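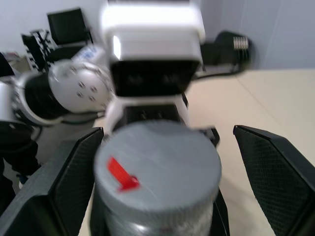

My aunt left me the contents of her kitchen and a list of what I was not to throw away. The house in Henham went to my cousin, who wanted it, and the car went to a neighbor, who had been driving it anyway. I got the kitchen. The list ran to 80 items in her square handwriting, and it was taped inside a cupboard door with the kind of tape that takes the paint along. Item one was the good scissors. Item two was the jar with the arrow. I knew the one she meant before I'd read to the end of the line, a plain cylinder with a wide gray lid and a red arrow on top, slanting down to the right and going fat and shapeless where it ought to have come to a point. She had drawn the arrow herself, in nail polish, when I was nine. I had asked which way the lid turned, and she felt that a household shouldn't have to answer that question more than once.

The trouble was that the arrow was straight. A lid goes around. A straight arrow on a round lid tells you to push the jar off the counter and toward the window, and as a child I gave this serious thought. My aunt said any fool could see what it meant. My uncle, who was alive then and already tired, said he couldn't. She told him that was her point exactly, and neither of us ever worked out what she was proving.

My cousin gave me until the end of April to clear everything out. He said this kindly, in the doorway, holding a tape measure. He was going to have the kitchen redone by Garside, a firm that sends you a heavy brochure in which every counter is bare except for one lemon. I packed around him for an afternoon while he measured the place where the stove was and wrote the numbers on his hand.

By suppertime I had 3 boxes marked KEEP and none marked anything else. The list was thorough. It asked me to save the colander "but not the other colander," and there was no other colander. It asked me to save the Pranach, underlined twice. I searched every drawer for a Pranach. I went out to the car and searched for it on my phone, where there was a signal, and learned that it might be a mushroom slicer or a small town. In the end I packed everything I couldn't name, on the theory that it had to be one of those.

The jar I left for last. It had stood by the bread box all my life, and I had never once seen what was in it. Visitors were given cookies out of a tin. Sugar lived in the sugar bowl. If you asked about the jar, my aunt said it was full, and moved you along.

So I took hold of it and turned the lid to the left, as I would with any jar in the world. It didn't move. I ran it under the hot tap. I tapped the rim with a spoon, and then with a bigger spoon. I wrapped it in a dish towel and gripped it between my knees, and my cousin came in to measure something and went out again.

Then I looked at the arrow. I'm not proud of how long I looked at it. I put my thumb on the thin end, where the tail was, and pushed, straight down the shaft toward the fat end, the way it had been telling me since I was nine. The whole lid popped up at one side with a noise like a cork. It had never been a screw top.

Inside was another piece of paper, folded small, and under the paper were buttons. I'd guess 3000 of them, mostly white — shirt buttons, the kind that come in a little bag with a new shirt and go straight in the trash in any normal home. The paper was a receipt from Britero, the hardware store that used to be next to the bank, for one bottle of paint thinner. On the back she had written: *For taking the arrow off. He still turns it.*

I put the lid back on and wrapped the jar in the dish towel. My cousin asked if it was anything good.

"It's full," I said, and carried it out to the car.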